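Skirnico – Humo cell, fault review meeting
Minutes, October

Present: Natalina Melis (chair), Tolera Shiferaw (minutes), two operators from the morning shift, one person from maintenance. The Ritchie controls people joined by telephone from 14:00.
Apologies: the Drudcombe site manager.

1. Minutes of the last meeting

Accepted with one correction. In item 4 the word "brake" should be "break" (the lunch break). The action on spare fuses is closed.

2. The fault

Tolera read the fault report aloud, because not everybody had received it. During the fruit picking trials the right hand of the Humo unit closed on an object and did not open again when the release command was sent. The controller showed the hand as open. The operator waited, sent the command a second time, and then reached towards the hand to take the fruit out. At this moment the hand opened by itself and the forearm moved upwards. The operator pulled back in time and was not hurt. The emergency stop was pressed after the movement, not before.

Natalina said that she wants the meeting to treat this as two separate matters: the hand which did not obey, and the person who was inside the reach of the arm while the motors had power. She considers the second one more serious.

The operator concerned explained that the same thing had happened before with smaller delays and it had become a habit to help the hand a little. The other operator confirmed this. None of these earlier cases was reported.

3. What the log shows

The log holds 1,125 grasp cycles from the start of the trials until the stop. In 124 of them the release was late by more than the permitted time. Maintenance remarked that the late releases come in groups and are not spread evenly over the trials.

The basket work is the simplest task we have, with one green apple in the wicker basket and the fingers coming down over it from above.

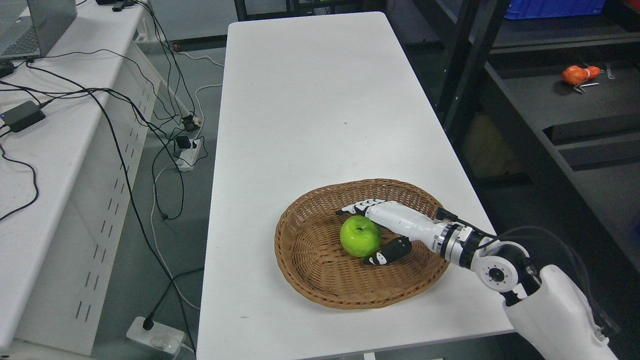 Even with this task there were late releases, so the difficulty of the object cannot be the full explanation. Ritchie asked if the late releases were connected with the angle of the wrist. Tolera answered that the log does not store the wrist angle for every cycle, only for the cycles which end with an error. Ritchie will send a setting which changes this.

Maintenance presented their opinion that a cable at the wrist is pulled when the forearm turns, and that the position signal from the fingers is then lost for a short time. The controller keeps the last good value, and for this reason it can show "open" when the hand is closed. It was agreed that this is probable but not proved. The cable has to be removed and measured before anybody writes it in the report as the cause.

Natalina asked why a lost signal does not stop the arm. Ritchie replied that the limit for lost signals was set to 1,000 milliseconds when the cell was installed, and that it was never reduced afterwards. All present found this too long.

4. Cables on the floor

The operators raised the power strips and cables which lie on the floor between the benches. They have no connection with the fault, but a person who steps back quickly can fall over them. Maintenance will fix them along the bench legs. Natalina asked for this to be done before the cell is started again.

5. Mixed fruit task

There was a longer discussion on whether the mixed fruit task may continue at low speed while the cable is being examined. Tolera was in favour, as the artificial fruit cannot be damaged and the results are needed by Drudcombe. The operators were against. In this task the hand works low in the black tray among apples, strawberries and the dragon fruit, and when a piece is held too long the temptation to reach in is bigger than with the basket.

Natalina decided that the task is stopped until item 6 is complete. Tolera asked that his different opinion is noted – it is noted here.

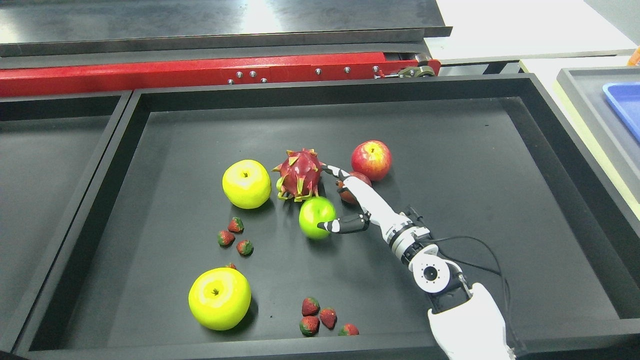
6. Actions

Remove and measure the wrist cable, and report the result in writing – maintenance.
Send the new log setting and a proposal for a shorter signal limit – Ritchie.
Fix the floor cables – maintenance.
Write a one-page rule: no hand inside the reach of the arm before the emergency stop is pressed. To be signed by all who work at the cell – Natalina Melis.
Collect the earlier cases from the operators, without names – Tolera Shiferaw.
Inform Drudcombe about the delay – Natalina Melis.

7. Other matters

The first aid box in the corridor needs new plasters. Maintenance asked that the key of the cell is returned to the hook after each shift.

The next meeting will be called when the cable result is available. The meeting closed at 15:10.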